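The Assessment at Wirnberg

The Office of Household Equipment at Wirnberg received the Zovlow tabletop service on a trial basis in April. The terms were set out in a letter from the supplier, Kohlhase, and allowed 279 hours of use before a decision was due. Jaruwan Khunthong was appointed assessor.

She had assessed kettles, stair lifts and, on 2 occasions, a talking door. Each had been given a number and a shelf. The Zovlow arm was assigned number 300 and a white table, and she was instructed to record its conduct in plain terms.

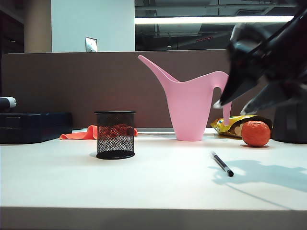
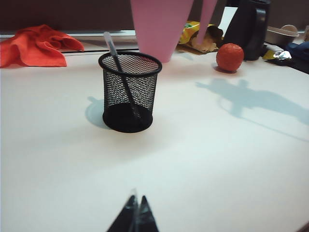

"The service is offered to persons who live alone," the letter stated. "It will put in order whatever is left out." Miss Khunthong read this sentence several times. She lived alone, in the Somley district, and a good deal was left out there.

The form provided a box for speed, a box for noise and a box for care. She completed the first two without difficulty. For the third, the guidance notes asked whether the product handled each article as its owner would wish. No owner was named. She wrote to Kohlhase for clarification and was informed, with courtesy, that the assessor might consider herself the owner for the purposes of the form.

She thought about her mother's sewing drawer, which she had not opened since the funeral — the thread, the loose buttons, the folded receipts.

At four o'clock she requested an extension of the trial. Under "Reason," she entered that further articles would be brought from home. The request was approved the same afternoon, and she went to find a box.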